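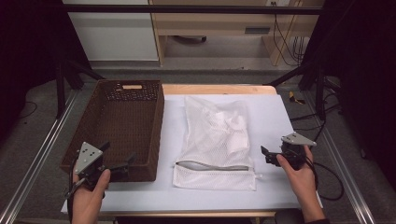 Grube Textile History Group

Mesh bags are a late arrival in the long business of keeping small washing from getting lost. Before them came net sacks, pillowcases tied with string, and in the mill towns along the Drirkulside, the numbered sheet.

A household on the company laundry round was given two cotton sheets with its number stitched in one corner. Dirty washing went into the first sheet, the corners were knotted, and the bundle was left on the step. It came back tied up in the second. The laundry at Stilledska handled 640 bundles a week at its busiest, and the number on the corner was the only address any of them carried.

Petronella Rampersad has spent six years reading the laundry's order books, which are kept in the Poltside library. The books list every piece in every bundle. Collars were charged by the dozen and tablecloths by the yard. Socks were washed free if they came in pairs. A single sock cost a penny, and the customers complained about it in writing.

"The complaints are the best part," Rampersad says. "One woman wrote every December to say that her good napkins had come back as somebody else's bad ones."

Small things caused most of the trouble. Handkerchiefs and baby clothes worked their way inside larger pieces during the wash and went home with the wrong family. The laundry tried colored thread, then tin tags, which rusted and left marks. In the end it sewed net sacks for the small pieces and charged a deposit on each one.

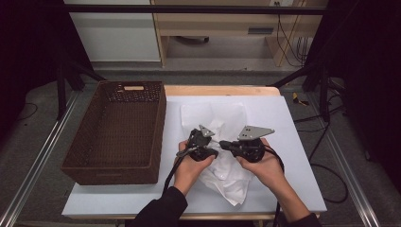
White cloth, loosely bunched.

Folding was separate work and paid better than washing. A new hand spent 21 weeks on towels before being allowed near a shirt. Chibuzor Eze, whose grandmother worked the folding tables, still does sheets the way she taught him, in thirds lengthwise and then in half twice.

"She would open it up again if the hem showed," he says.

The round ended when the mill closed. Some families kept their sheets, and Rampersad has been shown several, the numbers still readable in red thread. She would like to see more, and can be reached through the library desk at Poltside.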